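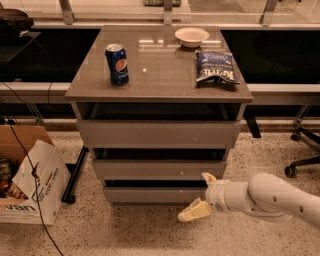 Snacks and drinks

Can I bring my own food?
Yes. Chips, canned soda, sandwiches, all fine in the lounge and in your room. A bowl for your chips is fine too. No hot food upstairs after 9 pm – smell travels.

Is there a kitchen?
Shared one, ground floor. Two burners, microwave, kettle. Wash up what you use. Label anything in the fridge or it goes out Saturday.

Booking and arrival

What time is check in?
From 3 pm. Earlier if the room's ready, call first. Check out is 10:30.

I booked through Trimlow, can you change my dates?
No, has to be done on there end. We only see the booking once its confirmed.

How much is the deposit?
$70 per room. Back on your card within a week, usually sooner.

Do you take dogs?
Sutcliffe building only. Not in Jernell – carpets.

Getting here

Where do I park?
Lot behind Jernell, 17 spaces, first come. Full by evening most of the summer. Street parking on Omell Road is free overnight.

Is there a bus?
Yes, stops at the bottom of Omell Road. Last one up the hill is 8:40 pm. After that its a cab or a walk. Steep walk.

Rooms

Is there an elevator?
Jernell yes, Sutcliffe no. Ask for ground floor when you book, not at the desk.

Wifi?
Free. Code is on your key sleeve. Weak on the top floor of Sutcliffe.

I left something behind
Email with your room number and what it is. We keep things until the end of the following month. You pay postage.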